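Gekirwood Bench Challenge

The Gekirwood Bench Challenge is a student robotics competition in which teams programme a simulated robot arm to carry out small sorting and assembly jobs on a virtual workbench. It grew out of an evening class at Rondovov Technical College and is run by the college's automation club. The organisers call it a contest in "practical robotics", a description that has been disputed, as no part of the judged work takes place on a real machine.

Background

The class was set up by Rosalba Guerra, a lecturer in control engineering, for students who had finished the introductory programming course. Its first members wrote their own simulator, named Lulis, as a term project. Lulis was meant to be thrown away at the end of the year, and parts of it still show this. The manual has never been finished, and several of its chapters consist of a heading and nothing more.

The competition followed when a second college asked to use the software. The club's own history says that demand was "overwhelming", but the only entry list it has published, dated August 21, 2020, names 9 teams, of which 2 came from Rondovov itself. Later lists were promised and have not appeared.

Format

Each team is given the same virtual room, arm and set of parts. Tasks are released in June and teams have the rest of the summer to prepare a control programme, which is then run by the judges without changes. A typical task asks the arm to pick up loose parts from a dark mat and deal with them one at a time, using a divided tray. The layout of the bench varies between runs, and so does the viewpoint from which runs are recorded. 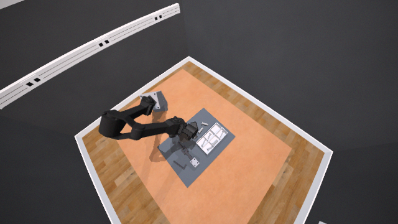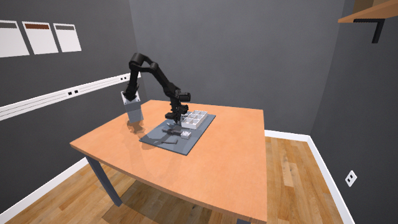
Programmes are run many times over with small changes to the starting positions. A run counts as a success if every part ends within a set distance of its target, and as a failure in all other cases. There is no partial credit. Guerra has defended this rule on the grounds that a half-filled tray is of no use to anyone, while students have replied that a single slipped pin can wipe out an otherwise sound attempt.

Teams may use any method they like. Early entries were mostly fixed sequences of joint movements, worked out by hand and adjusted until they held up. Learned controllers came in later and are now favoured, though the club has never released a fair comparison of the two. In at least one year the hand-written entries were run under an older version of Lulis, in which contact between the fingers and small parts was handled differently.

Results

The most often quoted result belongs to the Pētersons team, named after the workshop where its members used to meet. According to the club, its programme completed 3,094 of 3,213 runs. The figure appears in the college prospectus and on the club's front page — in neither case with any note of how the runs were chosen. The starting positions were not kept, and an attempt by other students to repeat the test had to rely on a fresh set. They reported a lower rate but did not publish their numbers either, so the matter rests on two unsupported claims.

No overall ranking is issued. Teams are told their own success rate and whether they came in the upper half, and prizes are limited to a certificate and a year's access to the club's computers.

Criticism

The main objection concerns the step from simulation to hardware. The club's literature states that skills learnt in Lulis "transfer directly" to industrial arms, but gives no instance of an entry being tried on one. Real grippers wear and bend, cables get in the way, and small metal parts do not always lie where the software puts them. Lulis models some friction and no wear at all.

A second complaint is that the simulator's authors have also acted as judges. The rules bar them from entering, but not from advising, and former members have said that advice on the quirks of the contact model was worth more than any amount of careful programming. The club answered that all known quirks are listed in the manual. The chapter in question is one of those left blank.

Supporters point to the low cost. A team needs one ordinary computer, and nothing gets broken when a programme goes wrong. Teachers at the visiting colleges have mostly judged it a decent programming exercise, and several use old tasks in their own lessons without entering the contest.

Related activities

The club also holds a shorter winter event for beginners, with a simpler task and a fixed starting layout. Plans for a round on physical arms have been announced more than once. The latest plan depends on the loan of equipment from an unnamed sponsor, and no date has been set.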